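Trurer, catálogo y transcripción de podcasts cinematográficos: valoración del servicio

Área de Documentación Sonora, Requena

El presente informe recoge la valoración de Trurer, programa de catalogación de podcasts desarrollado por Kurkenov, tras su empleo continuado en el fondo de programas de cine de esta casa. La versión examinada es la de escritorio, con licencia para centros de documentación. No se ha evaluado la aplicación móvil.

El fondo sobre el que se ha trabajado comprende 2883 episodios de procedencia diversa: tertulias de estreno, ciclos monográficos dedicados a un director, entrevistas y retransmisiones de festivales. La serie más extensa es Plurnunau, cuyo repaso de filmografías completas plantea las mayores dificultades de descripción, ya que un mismo episodio puede referirse a varias películas y aludir de paso a bromas o secciones nacidas en temporadas anteriores.

Alta y descripción de episodios

La importación se realiza a partir del canal de distribución del programa o de una carpeta local. Trurer reconoce título, fecha de publicación, duración y sinopsis, y propone una ficha provisional que el catalogador debe aprobar. Los campos específicos de cine – película tratada, director, intérpretes mencionados, invitado – se añaden en una segunda pantalla. Resulta acertado que la película y el invitado sean registros independientes, pues ello permite obtener de inmediato la lista de todas las intervenciones de una misma persona, con independencia del programa en que se produjeran.

Menos satisfactorio es el tratamiento de los títulos. El programa admite título original y título de estreno en España, pero no los distribuidos en otros países de lengua española. Quien busque una película por su denominación mexicana o argentina no la encontrará, salvo que se haya introducido a mano en el campo de notas.
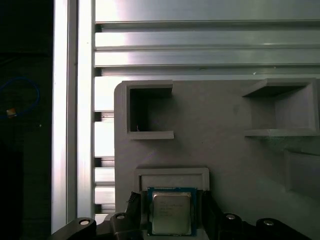 Procesador de sobremesa con cubierta metálica plateada.

Transcripción

La transcripción automática se ejecuta en el propio equipo, sin envío de audio a servidores externos, condición que este centro considera irrenunciable para el material cedido con restricciones. En conversaciones de dos personas el texto obtenido es utilizable con una revisión ligera. En mesas de cuatro o más voces, la atribución de turnos pierde fiabilidad y conviene corregirla antes de publicar cualquier extracto. Los nombres propios extranjeros constituyen el punto débil: apellidos de directores de fotografía y compositores aparecen con grafías distintas dentro de un mismo episodio.

Para paliarlo, Trurer ofrece un glosario de hasta 500 entradas por colección. La cifra es insuficiente en un fondo de esta naturaleza. Cheng-en Kwok, responsable de la revisión en nuestro equipo, optó por dividir la serie Plurnunau en colecciones menores, una por cineasta, solución que funciona pero que complica después las búsquedas conjuntas.

Búsqueda y consulta pública

El buscador localiza una expresión en la transcripción y reproduce el audio desde 30 segundos antes, margen adecuado para comprender el contexto. Puede restringirse por programa, temporada, película o participante. La consulta pública se configura por separado y permite mostrar la ficha sin ofrecer la grabación, posibilidad imprescindible cuando el titular de los derechos no ha autorizado la escucha en línea.

Se echa en falta un sistema de enlaces entre episodios. Los seguidores de estos programas acuden a menudo en busca del origen de una expresión recurrente o de la primera mención de un personaje, y el programa no prevé otra vía que la búsqueda textual. Una relación del tipo «véase también», habitual en cualquier catálogo de biblioteca, habría resuelto la cuestión.
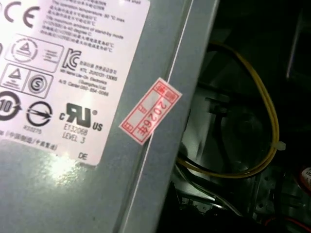
Shahzad Malik: Coincido en lo relativo a los enlaces, aunque discrepo sobre el glosario. En nuestra colección lo reservamos para apellidos y dejamos fuera los títulos de películas, que el programa suele transcribir bien, y no hemos llegado a agotarlo. Agradecería que se indicara si la exportación conserva las marcas de tiempo.

En respuesta a la observación anterior, se hace constar que la exportación a texto plano las elimina y que la exportación a hoja de cálculo las conserva por intervención, no por palabra. Para usos de subtitulado será necesario recurrir a una herramienta complementaria.

Licencia y asistencia

La licencia de centro cubre 19 puestos y se renueva anualmente en agosto. La asistencia de Kurkenov se presta por correo electrónico; las consultas planteadas fueron atendidas con corrección, si bien la documentación en castellano permanece incompleta en el capítulo de permisos.

Valoración

Favorable, con reservas. Se recomienda Trurer a archivos y asociaciones que dispongan de personal para revisar las transcripciones. Para colecciones reducidas, de un solo programa y sin invitados, una hoja de cálculo bien mantenida puede resultar suficiente. Las peticiones relativas a los títulos hispanoamericanos y a la ampliación del glosario han sido trasladadas al fabricante y se encuentran pendientes de contestación.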